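February, late, tea gone cold

Spent the day on the contact segmenter for Virkeo, which has now decided that wiping a table is one single event lasting until the heat death of the universe. It was fine on cups. It was fine on drawers. Give it a cloth and it loses its mind, and then I lose mine.

The trouble is the edges. On the flat part of a tabletop the hand moves back and forth and the segmenter gets a nice rhythm to chew on. Then the cloth goes over the side, half the fingers vanish, the surface normal flips, and the planner downstream asks, quite reasonably, where the table went. I went through 764 clips from the Lolville set and stopped on this kind more often than I care to write down.

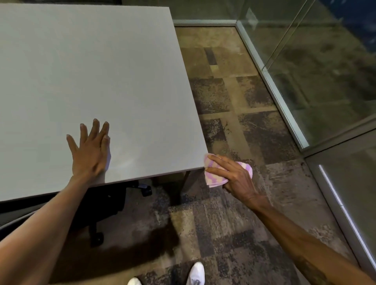
Corner wipe, left hand braced. Segmenter's verdict: "idle."

Idle! One hand flat on the top, the other wrapped around a striped cloth on the corner, and my software thinks they're both on a break. I suspect the left hand is the culprit. It stays put, it has the higher confidence, and the code I wrote in a hurry for Fahy lets the confident hand vote for both. A management structure I recognize.

So after lunch I split the votes. Each hand gets its own state, and "braced" is now a real label and no longer a comment saying TODO. Reran the lot on the Virthorpe machine. More than 700 came back with something sensible on the right hand. The rest came back with an exception on line 929, in a file I had sworn was only 6 functions long.

Left it running overnight with the logging turned up. Tomorrow, the normals — or possibly line 929, if it's still speaking to me.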